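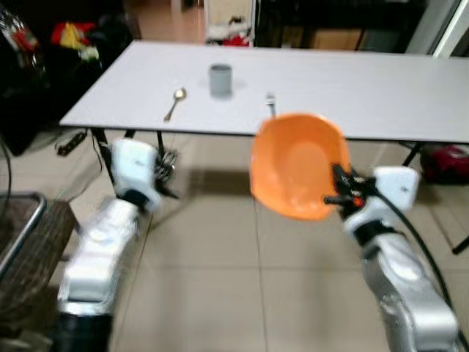 The Tanine hardness reduction project has moved from design into the first stage of construction during this reporting period. The district supplies 1,904 service connections from the Nazarenko wellfield, and the raw water is high in calcium and magnesium, with a moderate level of dissolved iron in one well. The technical case for treatment rests on scale in water heaters, valves and meters. The complaint record is mostly concerned with smaller things. Customers write in about spotting on dishes and flatware, and a plain metal spoon, a small fork and a matte gray cup on a white table are the kind of articles they mean. These complaints are logged under aesthetic quality and are not used in the benefit calculation.

## Status against work plan

| Task | Status | Comment |
|---|---|---|
| 1. Baseline sampling | Complete | Data set closed, report in review |
| 2. Pilot softening unit | Complete | Unit drained and returned |
| 3. Detailed design | Complete | One open item on brine storage |
| 4. Site works | In progress | Foundations placed, pipe trench open |
| 5. Equipment supply | Delayed | See Procurement |
| 6. Commissioning | Not started | Depends on Task 5 |
| 7. Customer notification | In progress | First notice mailed |

## Task 1: Baseline sampling

Samples were collected from 64 points in the distribution system. The points were chosen to cover each pressure zone, both pipe materials in general use, and the dead-end mains on the east side of town where water age is greatest. Field readings were taken for pH, temperature, conductivity and free chlorine. Total hardness, alkalinity, calcium, iron and manganese were measured at the contract laboratory.

Hardness varied very little from one zone to another. This was expected, as there is a single source and no blending. Iron was more variable. Higher values were found in the unlined cast iron mains, and repeat samples after flushing were lower, so the iron at those points is attributed mainly to the pipe and only in part to the wells. Softening will not correct it. The district has entered the affected mains in its replacement schedule, which is outside the scope of this grant.

Several sample bottles from the first round arrived at the laboratory above the required temperature. The results were set aside and the points were sampled again. The cost was absorbed within the Task 1 budget line.

## Task 2: Pilot softening unit

The pilot used a skid-mounted ion exchange unit with two columns, operated in alternation so that one remained in service while the other was regenerated. Ramil Aquino ran the unit from the Nazarenko well house and kept the daily log. The objectives were to confirm the working capacity of the resin on this water, to set the salt dose per regeneration, and to see whether iron would foul the bed.

Working capacity was slightly below the figure used in the preliminary design. The shortfall was traced to the regeneration flow rate, which had been set too high for good contact between brine and resin. After the rate was reduced, capacity rose to the design value and stayed there through the remainder of the run.

Iron fouling was visible on the upper part of the bed when the columns were opened. Capacity had not yet been affected, but the design team does not consider the pilot long enough to rule out a gradual loss. A pressure filter ahead of the softeners has therefore been retained in the design. It had been listed as an optional item in the original application.

The pilot log has one gap, caused by a failed level switch in the brine tank. The unit shut down as intended and was restarted the next morning. Data from the restart period are excluded from the averages.

## Task 3: Detailed design

Part of the flow will be softened and part will bypass the vessels, with the streams joined ahead of the chlorine injection point. Full softening was rejected at an early stage. It would raise sodium in the finished water more than the district is willing to accept, and it would remove the calcium that gives the existing pipe some protection against corrosion. The bypass will be set by a motorized valve controlled from the ratio of two flow meters, with a conductivity reading as a check on gross error only. Conductivity does not change enough across a softener to be used for control.

The state reviewer asked for a corrosion assessment of the blended water. This has been submitted. It finds that pH adjustment is not needed at the planned blend but recommends that a tapping be left in the pipework so that a feed pump can be added later without a shutdown. The tapping is now on the drawings.

The open item concerns brine storage. The tank was drawn inside the treatment building, against the north wall. The fire access route was changed after the drawings were issued, and a salt delivery truck can no longer reach the fill point without blocking it. Moving the fill point to the west wall requires a longer fill line and a revised slab penetration. Kulsoom Gondal has asked the designer for a sketch and a price before the revision is approved.

## Task 4: Site works

Bekeo mobilized in September. The access road was widened, topsoil was stripped and stockpiled, and the foundations for the treatment building were placed. Cylinder breaks for the foundation concrete met the specified strength.

An old clay drain was found crossing the line of the new raw water main. It does not appear on any record drawing. Dye testing showed that it carries roof drainage from the existing well house and nothing else. It has been rerouted to the site swale under a minor change order, paid from contingency.

Trench work is behind the contractor's own program because of groundwater at the lower end of the site. Dewatering is in place and discharges through a sediment bag. The inspector has asked for the bag to be replaced more often, and Bekeo has agreed. The contractor has submitted a recovery schedule that overlaps the trench backfill with erection of the building frame. The district has accepted it on condition that the crane pad is kept clear of the open trench.

## Task 5: Procurement

The softening vessels, face piping and control panel are on order from Brurka. The supplier has advised of a late delivery. The cause given is a rejected weld on one vessel shell, which was found at the shop inspection and has to be cut out and made again. The resin and the pressure filter are not affected and will be held at the supplier's yard until the vessels are ready, at no storage charge.

The late delivery removes all float between Tasks 5 and 6. It does not change the completion date in the grant agreement if the revised delivery is met. A further slip would. The purchase contract provides for liquidated damages, and the district has given written notice that it reserves its position.

## Task 7: Customer notification

The first notice went out with the regular water bill. It explains the reason for the project, the expected change in hardness and the expected change in sodium. It advises customers with home softeners that their units will need to be reset once the plant is in service, and that customers on a sodium-restricted diet should speak to their doctor. A separate letter is being prepared for the dialysis clinic and the commercial laundry, both of which have their own treatment equipment and need the blended water analysis in advance.

Calls received after the notice were mainly about rates. The project has no effect on rates in the current budget year. Salt and power costs will enter the rate model at the next review.

## Budget

Spending to date is below the planned curve, as the largest equipment payment is tied to vessel delivery. Task 1 and Task 2 closed within their budget lines. Task 3 will exceed its line by the cost of the brine fill revision, if approved, and a transfer from contingency will be requested in writing. No change to the total grant amount is sought.

## Work planned for next period

- Close the brine storage item and reissue the affected drawings
- Complete the raw water main, pressure test and backfill
- Erect the building frame and roof
- Attend the repeat shop inspection of the vessel shell
- Issue the baseline sampling report in final form
- Send the advance analysis to the clinic and the laundry
- Begin operator training on the control panel, using the supplier's bench unit

Invoices, laboratory sheets, the pilot log and the contractor's recovery schedule are attached separately. Questions on the technical sections should be sent to Kulsoom Gondal, and questions on the pilot data to Ramil Aquino.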